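3 min read
Posted in: Lab Notes / Checklists
March — by Donnie Drummond

Pre-run inspection, color sort task, Trilotar cell. Comments under each item. Read before touching the arm please.

1. E-stop
Pressed, released, reset. OK.
Comment: button sits too far back on the cart. Move it to the operator side before the next block.

2. Arm mounting bolts
OK. Paint marks still lined up.

3. Cables
Passed with comment. Slack is fine at the sort poses, gets tight if the wrist is sent all the way round. Wrist limit set in software, leave it there. Check the connector by hand at every restart, not just in the mornning.

4. Gripper
Pads clean, fingers close square. Force set to the low preset.
Comment: do not raise force to fix slips. Did that in the last block and the policy learned to shove.

5. Speed cap
80 percent of the lab limit. OK.
Comment: MacKinnon wants full speed for the timing numbers. Fine, but as a seperate run with the gate shut.

6. Plates and cubes
Each cube goes to the plate of its own color. Wipe plates between blocks. Chipped cube = swap it, don't turn the chip to the back.
Comment: plates slide if the fingers touch the rim. Write it down as a rim contact even if the cube ends up where it should.

7. Labels vs. footage
Opened both views, blue and purple pair.
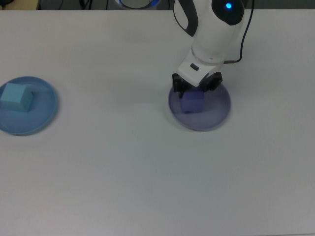
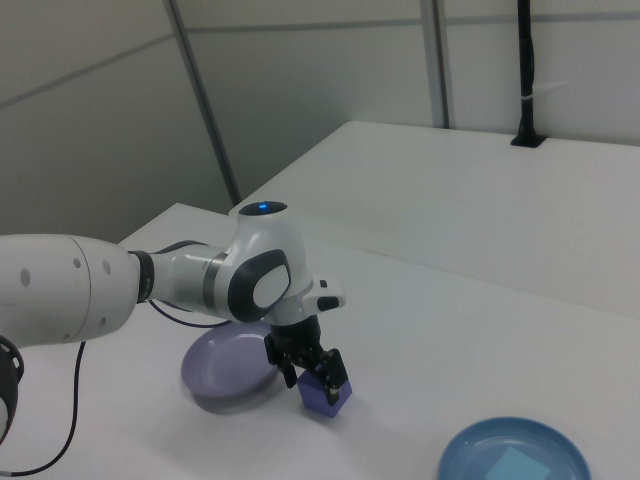 Labeling rule stays as it was — a success needs the cube on the matching plate with the gripper open and clear. Fingers still round the cube is "in progress", whatever the plate underneath. Cube on the table is "off plate". No half points.

8. Result so far
253 trials logged with the retry step on. Nearly all the failures are at release, very few at pick. Grukano baseline (no retry) fails more at pick, so the retry is doing something, but it also hides bad first grasps. Need first-try and final success as two columns. Right now the sheet only has final. Fix before anyone quotes a number.

9. Lighting
OK. Blinds down.
Comment: purple gets read as blue when the overheads are dimmed. Caught it 3 times in the old log. Keep overheads on full, even for the evening runs.

10. Clear zone
Passed. Hands out before enable, always. Resetting plates with the arm enabled is a stop-work, I don't care how slow it's moving.

Open items
- e-stop position
- second column in the sheet
- spare finger pads, Goltden order still not in
- relabel the 9 trials marked "maybe". There is no maybe in the protocol.

Cleared to run at the capped speed only. Full speed needs a new sheet and a second signature.

D. Drummond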